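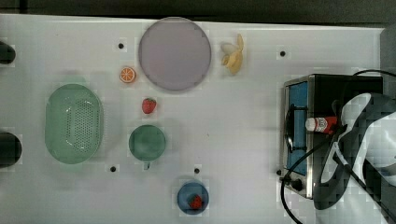
Toy plate, with toy banana, orange slice and strawberry lying near it on the table

Shop Floor Talk > Injection > Color and Material Changes

Thread: Black to natural PP, still getting gray streaks. Purge compound or am I just slow?

sprue_picker
Posted January 4, 2021

Back from the holiday shutdown and the first job on the board is natural polypropylene in a press that spent its last week before break running black. You can guess who did the scheduling. It wasn't me, I only got to read it.

Machine is an older Brosen, general purpose screw, hot runner mold with valve gates. Barrel is at 400 F flat across the front zones, a bit cooler at the feed. Black was PP too, same melt flow within reason, colored with Skulau masterbatch at the normal letdown. So I'm not going from one resin to another or anything exotic.

What I did so far: ran the hopper dry, vacuumed the loader and the throat, pulled the magnet and wiped it, then pushed straight natural through with the barrel backed off the mold until the purge pile looked clean. Moved it back in and started making parts. First ones looked like marble countertops. They got better, then they got to a faint gray smear near one gate and stayed there. We're past 400 shots and the smear is still turning up, just often enough that I can't let the parts go in a box.

The boss wants to know if we should buy a purge compound. Our Gwynne rep would love for us to buy a purge compound. I would like to hear from somebody who isn't either of them.

ventgrease
Replied

If the purge pile is clean and the part isn't, it isn't the barrel. It's the manifold or the tips. You said one gate. Believe the gate.

Black sits in the insulating pocket around the tip and bleeds out a little at a time for as long as you care to watch. You could run natural until August and still be picking gray ones out. Raise the tips by 20 degrees, leave the manifold alone, shoot fast and short for a while with the mold open if your setup lets you do that safely, then bring the tips back down. Guard and face shield, please, I have seen what comes out of those.

Also is it the same cavity every time? You didn't say.

sprue_picker
Replied

Same cavity nearly every time. Number on the part matches, anyway. Once in a while the one next to it gets a wisp, which I'd been blaming on my eyes.

hopper_magnet
Replied

Going to disagree with ventgrease a little. "Purge pile is clean" means very little when you are judging a hot translucent blob under yellow lights at six in the morning. Natural PP looks clean when it's hot. Let the blob cool, cut it in half with a knife, and look at the inside. I've had lovely white patties with a black hair running right through the middle like a bug in amber.

And the check ring. Everybody forgets the check ring. Color parks behind it and along the flights where the flow is lazy, and then comes off whenever you change back pressure or somebody sneezes. Low back pressure during a color change is a gift to the old color. Crank it up, screw forward, let it turn against pressure for a while with the natural, and then do a few full strokes hard.

ventgrease
Replied

One cavity. Explain to me how the check ring picks one cavity.

hopper_magnet
Replied

It picks the one with the easiest path. The runner isn't as balanced as the drawing says it is. You know this, we've argued about it in at least two other threads.

ventgrease
Replied

And I was right in both of them.

MGronow
Replied

Long post, sorry. I ran second shift in a closure shop for a good many years and color changes were most of my personality.

You are each describing a real thing, and on an old Brosen with a hot runner you probably have some of each. What matters is the order you clean in. Barrel first, with the mold out of the conversation, until a cold cut sample is clean. Only then do you go after the manifold. If you do it the other way around you clean the tips with dirty plastic, which is how I spent most of one winter.

On compounds: they are neither magic nor a swindle. We used Steto on the dark to light changes and nothing at all on light to dark, and that was cheaper than using it on everything, as our supervisor wanted, or on nothing, as the owner wanted. What people get wrong is how they run it. They dump it in, shoot it through at the same gentle settings as the job, see some brown stuff come out, feel good, and go back to production. Read the sheet. Some of them are meant to soak in the barrel and some of them must not. Some are fine through a hot runner if the gates are big enough, and some have filler in them that will plug a valve gate, and then you have a different thread to start.
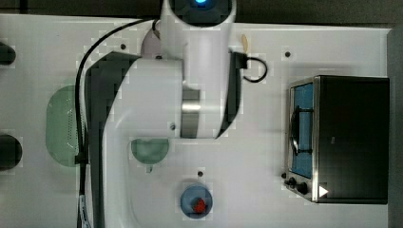 So before you order anything, measure your gates and call the supplier with the number. If they say "should be fine" without asking what the gate size is, call a different supplier. And if you go with a soak type, shut the feed slide first and let the screw run empty before the compound goes in. Otherwise you're mostly soaking the black in a weak mixture of itself.

One more. Check that the black is really gone from upstream. You vacuumed the loader, good. Did anybody do the hose? Did anybody do the regrind bin? I once chased a gray streak for a whole shift that was coming from a scoop. An actual scoop, with black pellets stuck to the bottom of it, going into the natural every time the hopper got topped up by hand.

Meirion Gronow

sprue_picker
Replied

I did not do the hose.

I'm going to go and look at the hose.

flashtrap22
Replied

While he's looking at the hose: we don't buy compound at all. We keep a gaylord of high molecular weight HDPE regrind, natural, and use that. Stiff as anything, scrapes the barrel nicely, costs us next to nothing. Follow it with the production resin and you're there. All these fancy bags are the same idea with a label on it.

hopper_magnet
Replied

Fine in the barrel. Are you putting that through a hot runner at PP temperatures? Because I'd like to be in another building.

flashtrap22
Replied

No, barrel only. We're cold runner on everything. I should probably have said that before telling everyone how clever we are.

MGronow
Replied

Stiff HDPE in the barrel is a perfectly good trick and I've done it. Just be sure it's all out before you move back in. PE in a PP part shows up as delamination later, usually at the customer.

sprue_picker
Replied

OK. Findings, in order of embarrassment.

The hose had black pellets in the low spot where it sags between the drum and the loader. It wasn't a lot of them, but more than I would have liked to find, given that I had told my boss in writing that the material side was clean.

Cooled a purge patty and cut it. There was a streak in it, thin, off center. So hopper_magnet gets that one. Brought back pressure up, ran the screw forward for a while, did a bunch of hard strokes. Next patty I cut was clean, and so was the one after.

Then tips up as ventgrease said. The bad cavity threw some truly ugly parts, gray comets, and then it quit. Brought the tips back down and I've been running good natural since. Lead wants another 400 pieces checked by hand before we ship any of it, so that's my evening spoken for.

Haven't bought any compound. I did measure the gates and called Gwynne, and the rep said it should be fine.

ventgrease
Replied

Did he ask the size?

sprue_picker
Replied

He did not.

hopper_magnet
Replied

For the record the cut patty was my idea and the streak was in the barrel.

ventgrease
Replied

For the record it went away when he raised the tips.

flashtrap22
Replied

It was the hose, you two.

MGronow
Replied

Put a strap under that hose so it doesn't sag, and blow it out at every change from now on. And talk to whoever does the scheduling. If natural runs first and black runs last before a mold pull, you get to clean the thing on the bench with the tips out, and you can have your evening back. We had a card taped on the office door with the colors in order, light at the top. It worked until someone painted the door.

sprue_picker
Replied

Board for next week is up. We go from this job to red, and from red to a clear random copolymer. I've asked if those could be swapped and was told the trucks are already booked.

Anyone have opinions on red?

hopper_magnet
Replied

Start a new thread. Start it now, while you still have natural in there.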